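Triltirell gossip headlines set, README

Last touched Thursday, April 4, 2019. Read this before you open an issue, most of the issues so far are answered down here.

What it is

Headlines and short blurbs from celebrity news pages, cleaned up and tagged by hand. Breakups, court dates, red carpet stuff, who unfollowed who, feuds, baby news, the reality show crowd. 167 source pages went in. Text only, no full articles. Each page gave a bunch of rows, some gave a lot more than others, so don't treat it as balanced.

Started as a side thing for the Wositz newsletter, wanted to sort the morning pile without reading all of it. Then other people asked for the file. So, a README.

Files

headlines.csv, the main one
blurbs.csv, one to three sentences under each headline, joined on row_id
tags.txt, the tag list with short notes
old/, the January version, kept for anyone who built on it. Don't start from it, the dates are off by a day in a lot of rows

Columns

row_id: number, doesn't change between versions
headline: as printed, caps and all
source: short code, list is at the bottom of tags.txt
day: day it went up, not the day the thing happened
tag: one of 6, see below
heat: 1 to 4, how hard the headline is pushing. 1 is flat, 4 is all caps and yelling
names_out: yes if we swapped the names

Tags

legal, love, feud, work, family, other. Yes a court fight over custody could be legal or family. We went with legal any time a judge is in it. "Work" covers casting, tours, getting fired, album delays. "Other" is a mess, mostly hair and vacations. Might split it someday, probly not soon.

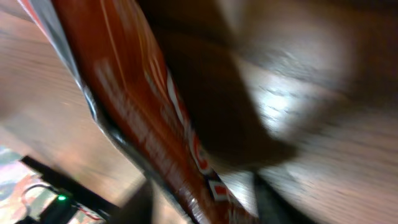

Heat is the column people argue with. Two of us tagged it, then compared, then took the higher number when we were one apart. When we were further apart we talked it over and picked one. So it leans high. If you need something steadier, fold 3 and 4 together and call it loud. Works fine for the newsletter.

Names

Anything tagged family that mentions a kid has the names swapped for PERSON_A, PERSON_B and so on. Same letter means same person inside one row only, not across rows. Don't try to track someone through the file that way, you'll get junk. Adult names in the other tags are left as printed.

Known problems

Curly quotes broken in a chunk of blurbs.csv. Search for the question mark boxes.
The Premville pages changed their layout partway through and we lost the last line of some blurbs. Ends mid sentence, that's the source and not your parser.
Duplicates. Sites run the same story with one word changed. We only took out exact matches.
Award season is way over represented. Over 10 pages are pretty much nothing but dresses.
Rumors are in here as printed. A row saying two people split doesn't mean they split. No corrections were added later, even when the site ran one.

Loading it

Comma separated, UTF-8, first line is the header. Headlines have commas in them so use a real csv reader, don't split on commas. Um, the small script in the repo, reads both files and joins them. It has no options. Run it in the same folder as the files and it writes joined.csv next to them. Will overwrite an old joined.csv without asking, so move yours first.

Okay to use for

Sorting, tagging tests, class projects, messing around with headline style. Please don't use it to make fake stories about real people, and don't quote it as a record of what happened to anybody.

Changes

Day column fixed for everything except two sources, codes PV and LN, still working on those.
Heat redone from scratch
Dropped the photo caption rows, they were mostly agency credits
tags.txt now has the source codes, used to be a seperate file

Fixes welcome. Send the row_id and what it should say, one per line. Not a screenshot please.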